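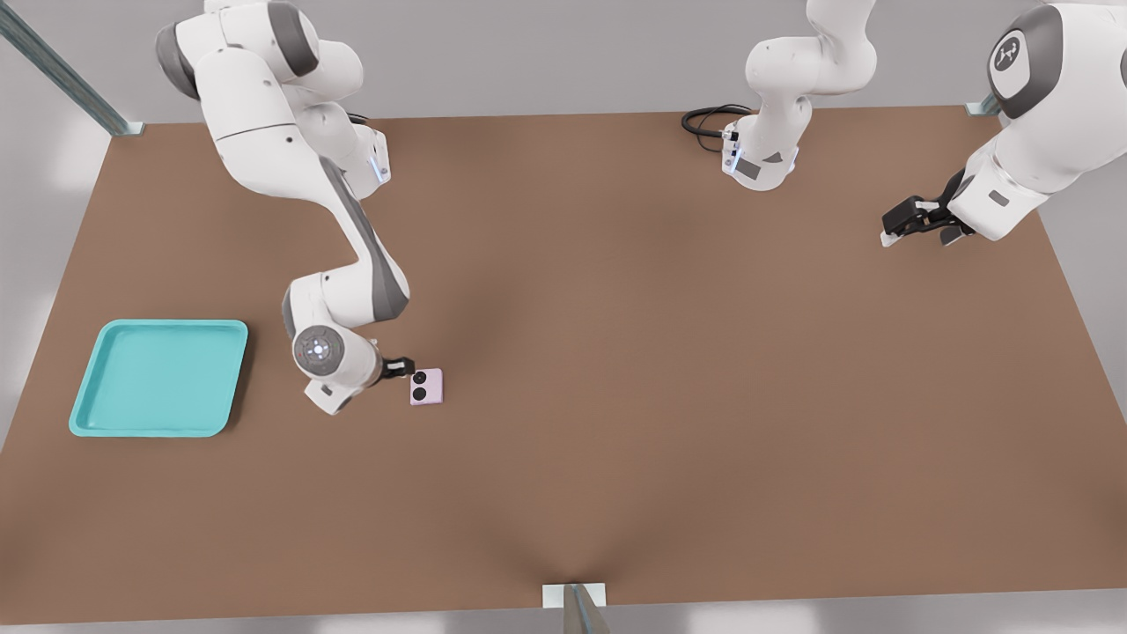 Slide 1. Brown tabletop, small pink square with two black circles on top.

Keeping a parish footpath open
Speaker notes, Plesulwood village hall, February 25, 2006

Say good afternoon. Fire exits are at the back and by the kitchen. Talk is 40 minutes if I leave out the bit on stiles, so see how the time goes.

Slide 2. Where we walk
Plesulwood has 16 public paths on the county map. Most people in the room will know four or five of them. Put up the map and let them look at it before talking. Point out path 147, which runs from the church to Drutusar Farm and then along the brook. It is the one I get asked about most.

Slide 3. What a right of way is
A public footpath is a highway in law, same as a road. The landowner owns the soil and the public has the right to pass on foot. You may stop for a rest or to look at the view. A pram or a dog is fine. A bicycle is not, unless the owner has agreed to it.
Someone usually asks about horses here. Bridleways are slide 6, ask them to wait.

Slide 4. Ploughing and crops
Path across a field: may be ploughed, but the surface must be put right and the line marked afterwards.
Path along a field edge: must not be ploughed at all.
Read out the letter about the Restrepo field from last November. The barley had been drilled straight over the line for 300 yards. We wrote once, politely, with a sketch, and the line was rolled out again the following week. Pass the sketch round. Get it back.

Slide 5. Colours on the map
Brown is contour lines. People mix these up with paths on the older sheets, where the paths are in black dashes. Close lines mean steep ground. There is hardly any steep ground here apart from Cokach Bank, so the map looks bare.
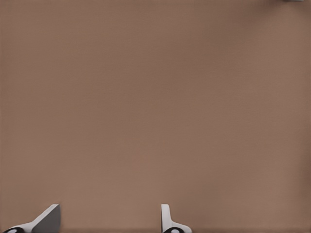
Slide 6. Bridleways and byways
We have 2 bridleways, both north of the brook. Walkers, riders and cyclists may all use them, and cyclists give way to the other two. The gate at the Cokach end drops on its hinge and has to be lifted. It has been reported.

Slide 7. How to report a problem
Path number, grid reference, date you saw it. Forms are on the table by the door. Take a spare for a neighbour.
Tea, then questions.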